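Havstead Forums > Strategy and Deck Talk > Is the Flisedeck opener still worth running on ladder?

prukia_pete
Hi everybody, long post, sorry in advance! I came back to Havstead in February after a good while away, and I've been running the Flisedeck opener the way I always did, two wardens on the left lane and then Rajan as soon as I can pay for him. It used to carry me up to 3000 rating without much thought. Now I'm parked at 1007 and getting flattened by people who rush the right lane before my second warden is even out. Has something changed, or am I just rusty? I've been playing a match or two between chores in the evening, so it could well be me. 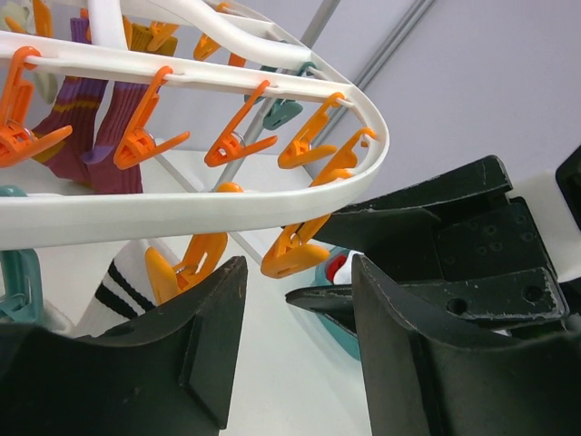
The matches I lose all look the same. I'm ahead on coins at the first bell, I feel pretty good about life, and then three or four cheap runners come down the right side and I have nothing there to meet them. By the time Rajan lands it's too late for him to do much.

mossy_lantern
Welcome back! It isn't you. Runners got cheaper a couple of seasons ago, and the old opener never really recovered. I held onto it for ages out of pure affection. My advice is to drop one warden and put a Prukia tower on the right for 5 coins. It won't win you the lane, but it buys enough time for Rajan.

Reda Nasr
I'm going to disagree with mossy a little, in the friendliest way. The Prukia tower is fine against runners, but you'll meet plenty of people who open with balloons instead, and it can't touch those. Then you've spent your coins and you're down a warden too. I still play the double warden start, I just put them one on each lane and hold Rajan back until the second bell.
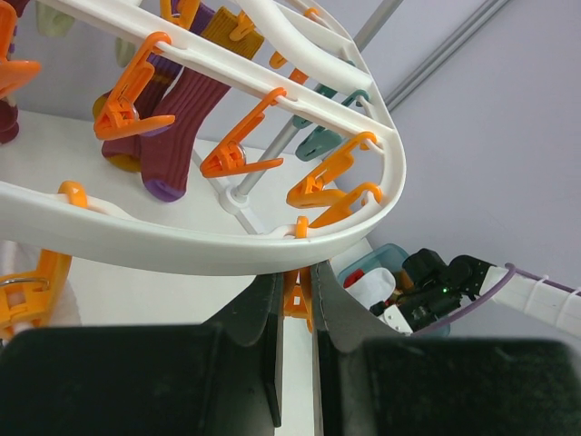 It feels slow and you'll hate the first few games. Stick with it for 30 matches before you decide, because the timing takes a while to settle into your fingers. I lost most of my first evening with it and nearly went back to the old way.

mossy_lantern
Thirty matches is a lot to ask of someone who plays one or two a night, Reda! And I hardly see balloons at his rating. Higher up, sure, I'd agree with you. Down there it's runners, runners and more runners.

Seung-woo Lim
You may both be right, depending on the map. On the small maps I go with the tower, since runners reach you so fast, and on the river map I split the wardens like Reda does. The one thing I'd never do now is both wardens on the same side. Pete, do you remember which maps you've been losing on?

prukia_pete
Mostly the small ones, now that you ask. Thank you all, this is so kind! I tried mossy's version tonight and won two out of three, and the one I lost was to balloons, so Reda gets a point as well. I'll try the split on the river map next time it comes up. Then it was back to the socks.

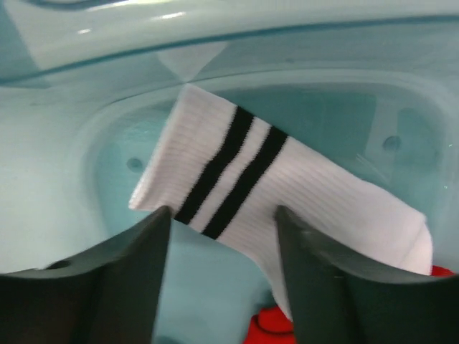 White ribbed one, two black stripes.

Reda Nasr
Ha, I'll take my point. Let us know how the river map goes, and please hold Rajan until that second bell even when every bone in your body says to drop him.

mossy_lantern
Two out of three is great, Pete. Still say tower first, though.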